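カテゴリ:講義ノート > 生活技術論 > 食卓と保存

生活技術論 第5回 配布資料「食卓の片づけと保存容器」

前回の課題(自宅の保存容器の棚卸し)の講評から始めます。提出は38通。容器の本体と蓋の数が一致していたのは、そのうちの一握りでした。蓋だけが余る家と本体だけが余る家があるので、両者を引き合わせる市でも立てればよさそうなものですが、寸法が合わないのでやめておきます。

1. 「片づいた」とはどういう状態か

食後の食卓について、学生の皆さんの定義はだいたい二派に分かれます。皿が流しに移れば終わりという派と、台ふきんをかけて初めて終わりという派です。同居すると揉めるのはこの二派で、前者は自分が片づけをしたと思っており、後者は誰も片づけていないと思っています。どちらも嘘はついていません。

この講義では作業を次の順に区切ります。

(1) 残った食べ物の行き先を決める
(2) 容器に移し、蓋を閉める
(3) 皿を下げる
(4) 卓上の細かいものを取る
(5) 拭く

(1)を飛ばす人が多いのですが、ここで決めないと、残り物は「とりあえず」冷蔵庫に入ります。とりあえず入ったものは、とりあえず三週間います。

2. 蓋の話

教科書では半ページで済まされていますが、蓋だけで一回分の講義ができます。今日はしません。形式は大きく三つ、かぶせるだけのもの、縁を押し込むもの、留め具で本体の縁に引っかけるものです。

留め具式は、閉まったかどうかが手応えで分かるのが長所です。短所は、留め具から先に弱ること。蓋を持って容器ごと持ち上げる癖のある人は、そのうち床を拭くことになります。実習では本体の側面か底を持ってください。毎年言っていますし、毎年床を拭いています。

半透明の容器は中身の見当がつく、というのが売り文句です。ただし見当がつくのは色までで、去年の実習ではカレーと味噌だれを取り違えた班がありました。ラベルを貼ってください。書くのは中身と日付だけで結構です。「母より」などの情報は保存期間に影響しません。

教材費で買い足す容器は、Kasisの角型とPolákの丸型を検討中です。角型は棚に収まり、丸型は洗いやすい。つまり、棚を管理している人と洗い物をしている人とで投票先が割れます。蓋に互換性はありません。当然のように、ありません。

3. 食卓の色とパン屑

白い皿は汚れが見えるので衛生的だとよく言われます。同じ理屈でいけば、卓のほうも汚れが見える色がよいはずですが、家具売り場ではなぜか「汚れが目立たない」が褒め言葉になります。目立たない汚れは清潔さとは関係がなく、見る側の心の平安に貢献しているだけです。

茶系のつや消しの天板は、この点でなかなか中立的です。濃い色の染みは隠してくれるくせに、白っぽい屑は律儀に見せてくれる。光が斜めから入る時間帯なら、なおさらです。
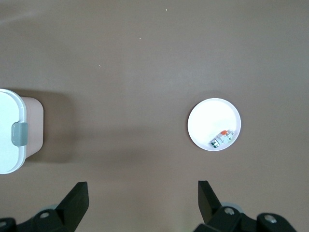 さて、屑の取り方です。いきなり濡れた台ふきんで拭くと、屑は取れずに移動します。卓の端まで旅をして、最後は床に落ちるか、ふきんの折り目に住みつくかのどちらかです。先に乾いた状態で集めてください。手のひらの縁で寄せ、皿に受けるのがいちばん早い。(3)の前に少しだけ(4)をやることになりますが、その程度の順序違反は認めます。

専用の卓上ほうきもあります。Skisuvanoという店の小さなほうきは評判がよく、私も一本持っています。使うたびに取りに行く距離が長いので、普段は手でやっています。道具は手元にないと道具として働かない、という第2回の話をここで思い出してください。

拭くときは一方向に、少し重ねながら。円を描いて拭く人がいますが、あれは拭いた気分が最大になる拭き方で、四隅は最後まで拭かれません。容器や皿を置いたまま、その周りをよけて拭くのも不可。持ち上げて拭いてください。置いた物の下には、必ず何かあります。

4. 容器を卓上に置いたままにする問題

チェスミール・コペツキー先生(Čestmír Kopecký、客員)が5月の合同ゼミで出した問いを引いておきます。「蓋を閉めた容器は、片づいた物か、片づけの途中の物か」。会場はしばらく黙り、それから休憩に入りました。

私の答えは単純で、置き場所に戻るまでは途中です。ただ、蓋が閉まっているとどうしても完了した顔に見える。開いた容器は誰かが閉めますが、閉まった容器は誰も動かしません。蓋が立派であるほど食卓の滞在が延びる、と私は疑っています。データはありません。やりたい人は卒論でどうぞ。

対策として、容器の定位置を食卓から手を伸ばせる距離に作る家があります。悪くない方法ですが、その定位置がだんだん食卓に近づいてきて、しまいに食卓になった例を私は知っています。自宅です。

5. 実習の連絡

・次回は実習室。エプロン持参。
・班は前回のまま。台は各自の班の番号のところへ。
・台ふきんは乾いたものと濡らしたものを一枚ずつ使います。途中で役割を交換しないこと。
・容器は実習室のGrumineの棚にあります。蓋は下の引き出しです。別々にしまった人は名乗り出てください。
・記録用紙は片面に収めること。感想欄に「きれいになってよかった」とだけ書くのは、今年から受け付けません。

課題:自宅または下宿の食卓について、食後から拭き終わりまでの手順を、自分が実際にやっている順に書き出す。理想の順ではなく実際の順です。食卓のない人は、代わりに使っている物(床、机、段ボール箱など)で構いません。表計算ソフトでの提出も可、ただし色分けは三色までにしてください。遅れる場合は事前に連絡を。

関連する講義ノート
・第2回 道具の置き場所と歩数
・第3回 冷蔵庫の奥行きについて
・第4回 保存容器の棚卸し(課題用紙つき)
・第6回 実習:食卓の拭き方
・補講 ラベルの字が読めない件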